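Who must repair the joints in a sidewalk?

Soudabeh Nikzad
I own a small shop in Fudusville. The city sent me a letter that I must fill the open joints before winter, and one contractor wants 3000 dollars. Is it really my duty? The sidewalk looks the same along the whole street. 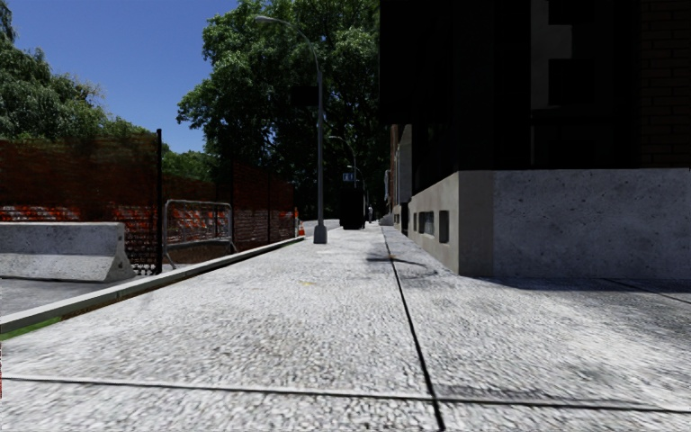 Joints in the sidewalk

Kiani
Read your town code first. In my town the owner pays for the slab and the city pays for the curb — maybe yours is the same. Call them and ask for it in writing.

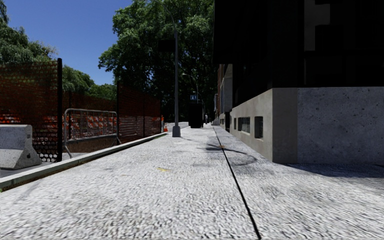

Fudusville, Aug 17, 2025

I had such a letter in March. I bought backer rod and self-leveling sealant and did 20 feet in one morning. It cost me 134 dollars.
Dirker

What I would do in your place:
1. Sweep the joint and let it dry for one day.
2. Push the backer rod in, a little below the surface.
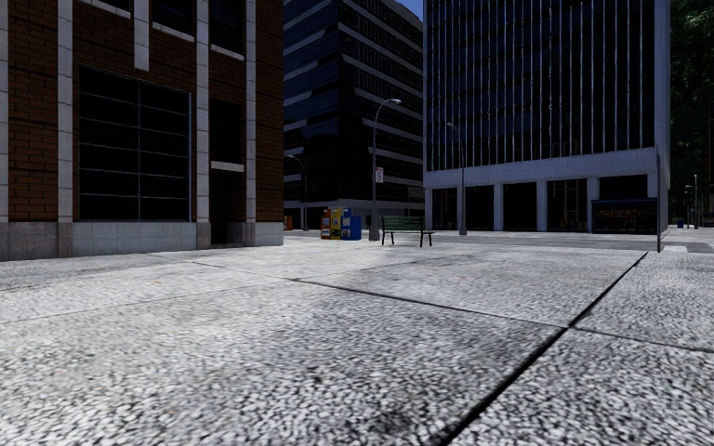 3. Pour the sealant slowly and keep people off until the next day.
Skustine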